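Speaker notes - "What the maps taught us", careers afternoon for final-year geography and computing students

Last updated: December

Good afternoon, everyone, and thank you for staying on after lunch, when I know very well there are warmer places to be. My name is Bukola Briggs, and I left this department with a geography degree, a rucksack full of printed maps and very little idea of what to do with either. I've been asked to talk about how student mapping work turns into paid work. I'll do my best, and I'll try to leave plenty of time for questions, though those of you who know me will also know that I said that last year.

(Wait for the latecomers. There is always a group from the two o'clock seminar.)

I'd like to start with footpaths. In my second year I joined the Onyeka project, which some of you will have heard of, because I believe the big wall map is still up on the stairs. Onyeka was a survey of every public path in the valley, done by students on foot, and the parish councils were going to use it to decide where the repairs money went. I signed up because it got me out of the library. I had no great love of databases at that point. I thought a database was a sort of very stern spreadsheet.

We had 107 paths to walk. I can still tell you a good deal about most of them, and my husband will tell you that I frequently do. We went out in pairs with a handheld receiver and a clipboard, and at every gate, stile, bridge and signpost we stopped and wrote down what it was and what state it was in. My partner was Nneka Tamuno, who was a year above me and much better at reading a slope. She taught me to stand still for a full minute before taking a reading, and I still do it, even though the equipment hardly needs it now.

(Slide with the old survey form. Give them a moment to read the boxes.)

Have a look at the box marked "condition". We could put good, fair or poor, and that was the lot. By the end of the first month we had found that Nneka's fair was my poor, and that everybody's idea of poor got kinder as the weather got worse. When we put the results together, the worst paths in the valley all seemed to have been walked on sunny days. It took us three weeks to go back over it, and those three weeks did more for me than any lecture, with apologies to the lecturers at the back.

What we did in the end was very plain. We wrote out what each word meant. Poor meant you could not get over the stile without help, or the path was under water past the ankle. Fair meant you could manage but you would grumble. We took sample pictures of each and kept them in a folder, and whenever two of us disagreed we went to the folder. I've since worked for firms with very expensive software who have not got as far as the folder.

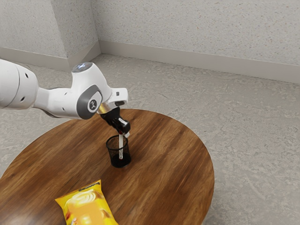 So that was the survey, and then there was the matter of getting somebody to employ me. I wrote a great many letters. Most of them said that I was hard-working and a good communicator, and most of them got no reply, and looking back I can't blame a soul. The one that worked was to Griltier, who look after drainage records for farms and small estates. I was tired by then and rather fed up, so I left out the good communicator and told them about the condition box. I wrote half a page on how we had got it wrong and how we put it right. They rang me the next morning.

(Slow down for this bit. Last year I rushed it and two people came up afterwards to ask what the firm did.)

Griltier's work is mostly old pipes. A farmer buys a field, and somewhere under it there are clay drains put in by somebody's grandfather, and the only record is a pencil drawing with a tree on it that came down years ago. My job was to take the drawing, find whatever was still standing, and work out where the drains ought to be. In my first year I did 200 of those drawings. Some fitted in an afternoon. One took me most of the spring, and it was only when I went and had a cup of tea with the neighbour that I learned the lane had been moved.

I mention the tea because I would like you to hear that part. You'll be taught, very properly, how to line up an old map with a new one and how to measure the error. Please learn it well. But do also go and knock on the door. The people who live in a place know things about it that were never drawn, and they are usually delighted to be asked, and quite often there is cake.

After four years I moved to Rarketti, where I still am, and where I look after a small team. We make maps for bus companies and for the people who plan where the stops go. It is a different sort of work, much quicker and a bit noisier. We use a tool called Cosilik for checking the stop locations, and I'm not going to give you a tour of it, partly for the sake of time and partly because Nneka - who is my colleague again now, I'm happy to say - does it far better than I do and will be in the lab until five if you'd like to see it.

(Point to Nneka. Make her stand up. She'll hate it.)

Now, you'll want to know what I look for when I'm reading your applications, so let me be as useful as I can. I like to see one piece of work described properly. It can be small. If you mapped the bins on your street, tell me how you decided what counted as a bin, and what you did about the one behind the chip shop that kept moving. Tell me what you would change. I'm much happier reading about that than reading a list of every program you've ever opened.

I would also ask you to send a map you're fond of, and to make sure it has a scale on it. I say this with love. Last year's pile had some beautiful things in it, really lovely colours, and I could not have told you whether I was looking at a car park or a county.

A word about placements, as the office has asked me to mention them. We take students over the summer, and it is paid, and you will be given real stops to check. You'll need decent shoes. You don't need to drive, and it would be a bit odd if you did, given that the whole point is the buses. The forms are with the careers desk downstairs, and the green ones are ours.

(If time is short, skip the next part and go straight to questions.)

One more story if there's time. Last autumn I walked one of the old Onyeka paths again with my daughter, the long one that goes up behind the mill. The stile I had marked as poor has been replaced with a very smart gate, and I'm afraid I stood there telling her about it for so long that she went and sat on a wall. The council had put a little number plate on the post, and it was our number, from our list. I took a reading while I was there. I stood still for the full minute first.

Right, I've gone on, so let's have your questions. Could somebody near the door turn the lights up for me? And if you'd rather ask me something quietly, I'll be by the tea urn until the minibus goes at half past four.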